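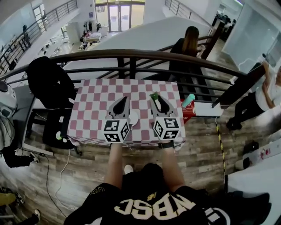
Household A–Z > Table linen

Gingham tablecloth

A gingham tablecloth is a checked cloth for the table, usually white plus one colour. Pink and white is the one I grew up with, so expect some bias in this entry! Red is the café classic, blue turns up in kitchens by the sea (or kitchens that wish they were), and pink tends to come out for birthdays and small plates.

The pattern

True gingham is woven, with dyed and undyed threads crossing so that you get a middling shade where they overlap. Printed checks are cheaper and look much the same from a chair. Turn a corner over: if the back is paler than the front, it's probably printed. My own Palero cloth is printed and I've never minded a bit.

Laying it

Shake it out, drop it over the table and use the checks as your ruler, lining one row up with the table edge. I like a short overhang, mainly as I catch my knees on a long one. Plain white crockery suits it best. A little round plate looks lovely on pink checks, and one green thing nearby, a bottle say, cheers up the whole table (patterned plates get a bit dizzying, I find).

Care

Cotton ones go in at 40, wipe-clean ones just want a damp cloth. Mine came from Fedcombe market, where a stall by the gate had 21 of them folded on a trestle one April, and I still wish I'd bought two. Iron it while it's slightly damp, working along the checks, and fold it a different way each time or the creases set in for good.

See also: Oilcloth; Napkins; Stesance weave

Last updated: 8/28/21

Contact us | © Household A–Z | Back to top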